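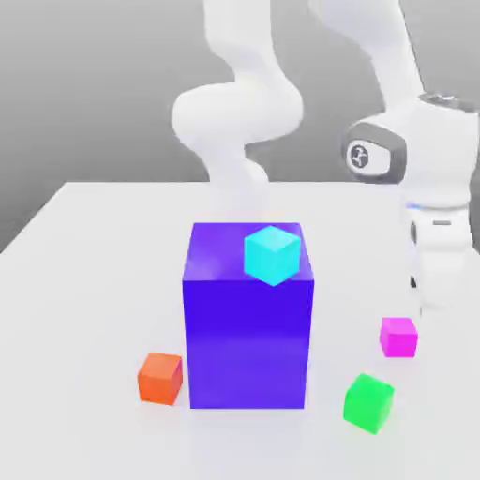

After-School Pickup at Miltbridge Elementary: Common Questions

What time does pickup start?
The side doors open at the dismissal bell. After-school care runs until 6:00 p.m. If your child isn't signed up for care, please be in the car line within 30 minutes of the bell.

Do I need a car tag?
Yes. Each family gets 2 tags in September. Hang one from your rearview mirror so staff can read the number. Extra tags are available at the front office.

What if someone else is picking up my child?
Add them to your list in the Famance app, or send a signed note in the morning. They will need to show a photo ID. We can't take a name over the phone.

I'm running late. What should I do?
Call the office. Your child will wait in the library with a staff member. After the 30 minutes are up, children are moved to after-school care and the drop-in fee of $8 applies.

How do I change from bus to car for one day?
Make the change in the app by 1:00 p.m. After that, call the office and ask for Fasil Kahsay, who handles the dismissal list.

Can my child walk home alone?
Students in grades four and five may walk with a signed permission form. Younger students need an adult or an older brother or sister on the list. Walkers leave by the Girham Street gate.

Is there a snack in after-school care?
A small snack is served at 3:45. Many kids are hungry again by five, so pack something extra if you pick up late. No nuts, please.

How much is after-school care?
The weekly rate is $35 per child. You can pay in the app or by check.

What happens on early release days?
The car line opens at noon. Care is open, but you need to reserve a spot and send a lunch.

Last updated 2024-10-26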